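**Week 4 - Command during transition**

Reading: the Stirndale case packet, first half. Bring it Wednesday.

When an operation passes from one headquarters to another, the units on the ground usually stay where they are. What changes is who gives orders, who receives reports and who answers for mistakes. In the packet, the Mustov sector holds almost 500 personnel from three services: army, border guard and police.

Terms to know:

- **Operational control** - authority to assign tasks and move units.
- **Administrative control** - pay, leave, discipline, promotion. This normally stays with the home service.
- **Handover period** - in the Stirndale case, 20 days. 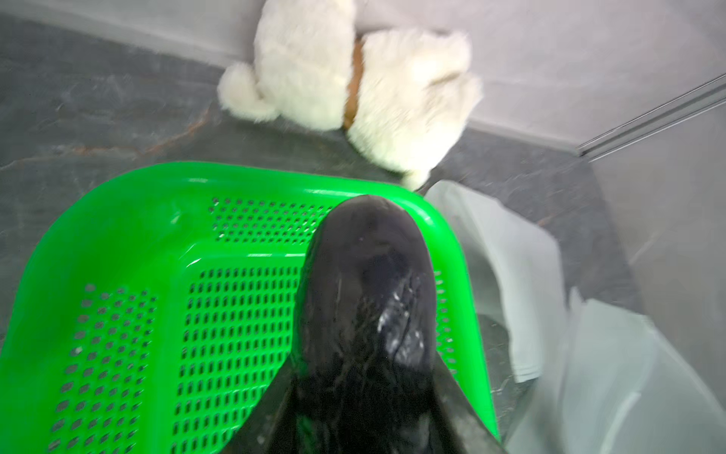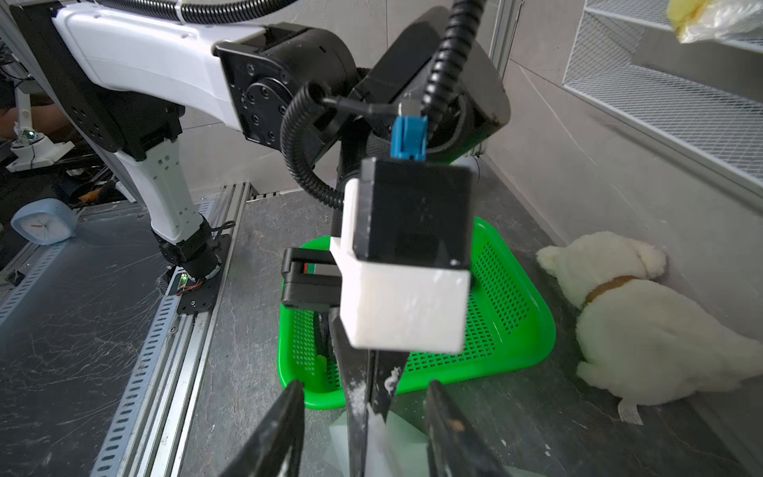
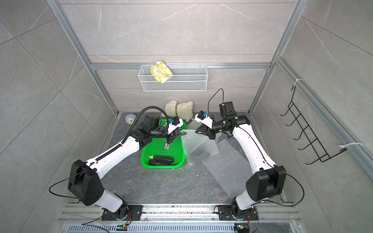
The police units in Mustov are the hard part of the case. Their officers kept reporting to the ministry for the first days of the handover, and the joint headquarters got its copies late. Gondal calls this "parallel reporting" and treats it as the main risk in any mixed force. The police and the army stood on the same ground, and the question is whose orders each one followed. Willis disagrees and puts the blame on the radio plan, which had no shared channel until the second week.

Compare the Tomar sector, where a single liaison officer sat with each police unit from the start. Reports there reached headquarters within 40 minutes.

For discussion:

1. Who should have settled the reporting line in Mustov, and at what stage?
2. Does administrative control give the home service too much hold over its people?
3. Would the Tomar method work with a larger force?

Written answers to question 1 only, one page. Tanveer Gondal's chapter is on reserve at the library desk - two-hour loan.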